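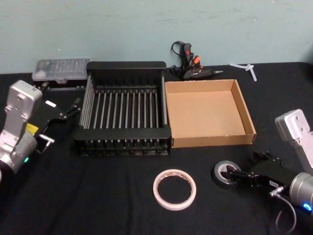 Black cloth on the table, pale wall behind.

Flumari Complete Collection, disc box set
Publisher: Flornitz Home Video
Article number: 1243
Status: in stock

Flumari was a cartoon that many of us watched before school, with a bowl of something sweet on the knees. Now all three series come together in one box for the first time. The set has the whole run in the order of first broadcast, the winter special, and the short film The Lamp Ship, which was shown only in a few cinemas and after that was very difficult to find.

For those who do not know it: Flumari is a small sea spirit who lives in a harbour town and repairs things which people throw in the water. Each episode has one object and one person who lost it. There is not much fighting and the jokes are quiet. The director, Junpei Imai, wanted that a child could enter at any episode and understand it, and this is still true. The third series is a little darker than the others, so for very young children we recommend to begin with the first.

Picture and sound

The picture was made new from the original film material at the Muradik studio. The colours are softer than on the old tapes, and the night episodes, which were nearly brown before, are blue again. Two episodes of the second series come from a broadcast copy, as the film was damaged, and you will notice that they are less sharp. The format is the original 4:3. The picture is not cut at the top and bottom to fill a wide television.

Sound is in Japanese and English. The English voices are the old ones, with the original songs. Subtitles are in English only.

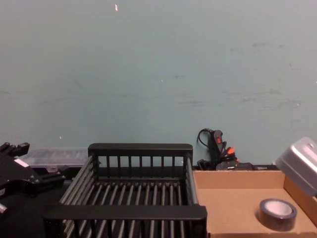
The discs lie in a hard box with a folding inner part, and the box is made for standing upright on a shelf. Each disc has its own slot, and you can take one out without moving its neighbours. Customers who bought our earlier sets with paper sleeves have asked us how to keep these in order, and we tell them that you do not need special furniture. A dish drying rack like this black one, with its row of upright slats at the back, gives a sleeve something to lean on, and it costs less than a media stand. Put a piece of card on the rods first, so the sleeves stand flat. The new box does not need such help.

The booklet

The booklet has drawings from the first plans of the series, an episode guide and a long interview with Imai, translated by Bautista. He speaks there about the songs, about the character of the ferry captain, and about the ending that was planned first and then changed. Please do not let children read this part before they finish the third series!

Which edition to choose

Standard edition: box, all discs, booklet. The print run is 3000 copies.

Harbour edition: the same, with a cloth map of the town and a second disc of music. There are 2000 copies, each with a number on the back. We received 200 of them and cannot choose a certain number for you.

Good to know

The discs play on all regions. They are not suitable for a computer without a disc drive, and no download code is included. Orders which reach us before noon leave the same day. If a corner of the box arrives bent, write to us before you open the film and we will exchange it. The next delivery of the standard edition is expected in March.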